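Section 4. Setting Up Redirects After a Change of Page Address

Applies to: Plinik Site Manager, Standard and Agency plans
Last revised: 1/16/26

When the address of a published page is changed, search engines and visitors continue to request the old address until they are told where the page has gone. Plinik Site Manager handles this with a permanent redirect (status code 301). Redirects are not created automatically unless the option described in step 6 has been turned on.

4.1 Before You Begin

You must hold the Editor or Owner role for the site. Contributors can view the redirect table but cannot save changes to it.

Export a copy of the current table from Tools > Redirects > Export. The file is saved in CSV format and can be loaded again if an error is made.

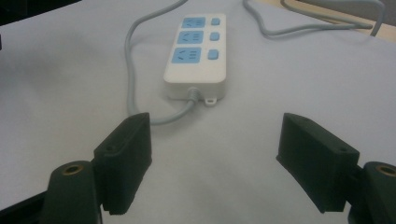

The table holds up to 810 rules per site. Sites that need more should combine single rules into folder rules, as explained in Section 5, or move to the Agency plan.

CAUTION: Do not delete the old page before the redirect has been saved. Requests received in between will return a "not found" error, and the old address may be dropped from search results.

4.2 Adding a Redirect

1. Sign in and select the site from the dashboard.

2. Open Tools > Redirects and click Add Rule.

3. In the From field, enter the old address without the domain name. Start with a slash, for example /services/web-design. Capital letters are treated as different from small letters.

4. In the To field, enter the new address. A full address, including https, is required only when the new page is on another domain.

5. Set Type to 301 Permanent. Use the temporary setting only when the old page will return, such as during a seasonal sale.

6. If future address changes should be redirected without manual entry, check Create rules on rename. This setting applies to the whole site.

7. Click Save, then Publish Rules. Saved rules have no effect until they are published.

NOTE: Publishing takes about 30 seconds. Sites served through the Irside cache must also be cleared from the Cache tab, or visitors may continue to receive the stored copy of the old page.

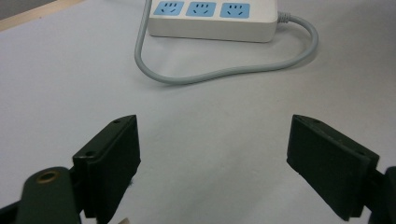

4.3 Checking the Result

1. Open a private browser window and enter the old address. The new page should load, and the address bar should show the new address.

2. Return to Tools > Redirects and click Test beside the rule. The Hops column should read 1. A value of 2 or more means that one rule leads to another. Edit the first rule so that it points directly to the final page.

3. Update menus, internal links and the XML sitemap so that they use the new address.

4. Submit the revised sitemap through your search engine's webmaster tools.

CAUTION: Do not send a large group of unrelated old pages to the home page. Search engines may treat such redirects as missing pages.

Rules should be kept in place for at least one year. For loop errors, see Section 7.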